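Moving in January, and the curtain rule

tristari_tenant
Our lease at Jasanmont says all window coverings "must remain with the unit." Fine, except the window coverings in question are ones I bought. The place came with a bare rod and a view of the parking lot. Has anyone gotten out of leaving theirs behind? The deposit is 600 and I would like to see it again.

zdufour
Do you have the move-in checklist? If it says "rod only," take your curtains and sleep well.

tristari_tenant
The checklist says "windows: yes."

nkuna_north
Beautiful document. Frame it.

I went through this with the same management company. I left mine up out of pure laziness and they charged me 30 for "removal of tenant curtains." So there's your precedent, for whatever it's worth.

Laurier Beaudoin
I'd leave them. You'll spend a whole Thursday arguing over fabric, and the new place will have windows in some other size anyway. They always do.

zdufour
Disagree. Curtains are the one thing I've moved through 4 apartments. Too long just means you own a hem now.

tristari_tenant
Bedroom as of this morning:

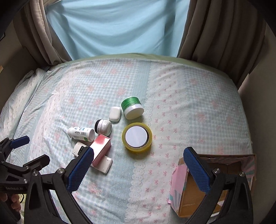
Blue cloth in the middle, curtains either side. Packing is going great, thanks.

nkuna_north
The blue one lets the daylight through, so they can't call it a window covering. More of a suggestion.

Laurier Beaudoin
Funny, but the lease won't be read by anyone with a sense of humor. Email the office, ask them to confirm in writing that the curtains are yours, and attach the receipt.

tristari_tenant
The receipt is from Skandia, printed on that paper that fades if you look at it. I can make out the word "thank."

zdufour
Card statement then. Same thing.

Laurier Beaudoin
It is not the same thing. A statement shows you spent money at a store. Could have been lamps.

zdufour
Laurier, they're a landlord, not the Supreme Court.

tristari_tenant
Emailed them at 4:20. Auto-reply says they'll respond in the order received. The curtains are coming down this weekend either way.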